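Speaker notes: regional budget for minority-language communities
Thursday session, slot two. Keep to 25 minutes, leave the rest for questions.

Slide 1. Scope
State the envelope first: 200 million over 3 years, covering 52 municipalities in the Prukeck region. Capital and operating lines are separate. Do not merge them when speaking; last year's coverage did, and the totals were wrong.

Slide 2. School equipment line
Funds devices, charging accessories and classroom furniture. Districts buy through the Wikport framework contract. Installation labor is not eligible. Repairs are, up to the original purchase price.

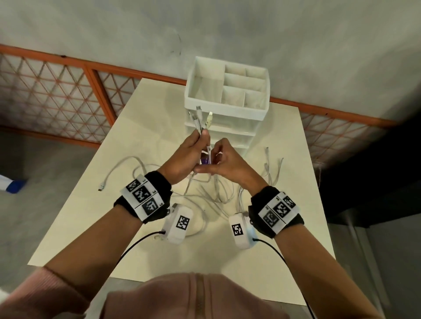 White charging cables with USB-C and USB-A connectors.

Slide 3. Allocation formula
Half by enrollment, half by the deprivation index. The index uses household income and travel time to the nearest clinic. Vakulenko and Erance both move up under the new weighting. Vakulenko gains mostly on travel time. Have the old table ready as a backup slide.

Slide 4. Release of funds
First tranche in October, after each council files a spending plan. Later tranches depend on an audited statement. Unspent operating money goes back to the ministry. Unspent capital money carries over once.
Pause here. Expect a question on late filers: they keep their share but wait for the next release date. 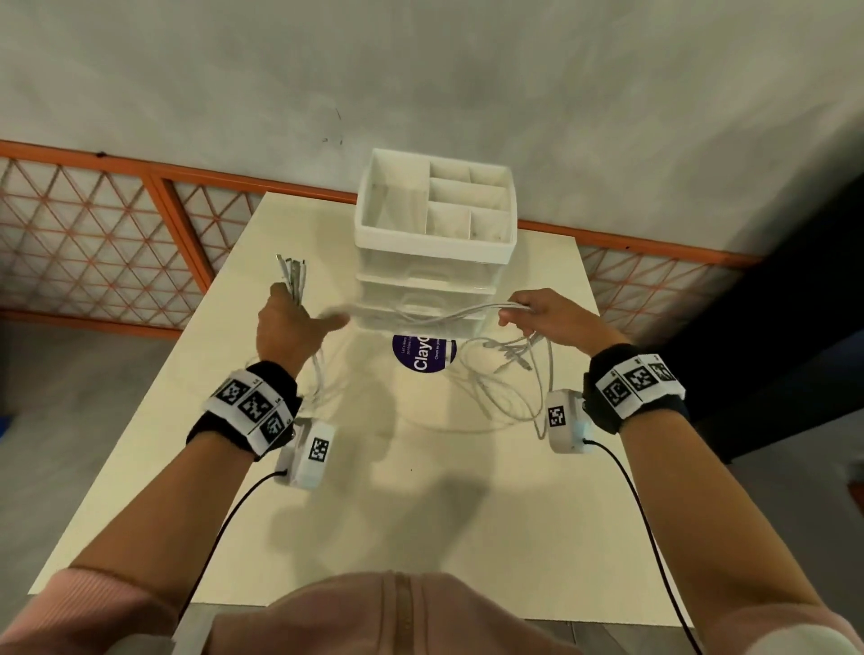

Lesia Nazarenko objected at the preview that small councils have one finance clerk each and cannot produce an audited statement on the same schedule as a city. She asked for a simplified return below a set threshold.

Reply if raised again: the regulation allows a simplified return, but the threshold has not been set. Refer drafting questions to Zakhar Onyshchenko.

Slide 5. Policing and health lines
One sentence each. Both are administered nationally and fall outside the formula. Contact details stay on screen during questions.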